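Carnet d'atelier, projet Climport
2020-11-04
Rédigé par l'équipe Ovarov

Repris le dossier de création d'entreprise là où il en était en septembre. Le nom Jeltato est gardé pour la gamme, Ovarov reste la raison sociale. Le formulaire d'immatriculation est rempli, sauf la ligne sur l'activité secondaire. À voir avant l'envoi.

Devis Geerts reçu ce matin : 2924 euros pour la première série, livraison comprise. Le précédent ne comptait pas le transport, donc la comparaison faite dans le tableau est fausse. Corrigé dans l'onglet « coûts », pas encore dans le plan de trésorerie.

Prix de vente : on était partis sur 700 euros pièce. Deux clients potentiels trouvent que c'est trop pour un achat sans maintenance. Essayé trois variantes :
- vente seule, prix inchangé
- vente plus contrat annuel, à 400 euros
- location, pas chiffrée, il manque la durée moyenne

La deuxième me paraît la plus simple à expliquer. La marge baisse un peu la première année, puis remonte si les contrats sont renouvelés. L'hypothèse de renouvellement ne repose sur rien pour l'instant, je l'ai laissée en rouge.
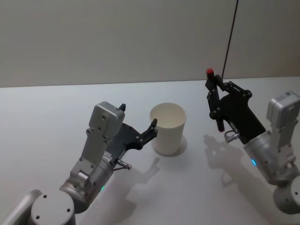 Côté banque, ils demandent un prévisionnel sur trois ans au lieu de deux. J'ai ajouté les colonnes mais les charges sociales de la troisième année sont recopiées de la deuxième. Ne pas envoyer en l'état.

Reste à faire : relancer Geerts sur le délai de paiement, relire les statuts (article sur la cession des parts), refaire le graphique du point mort avec le nouveau devis.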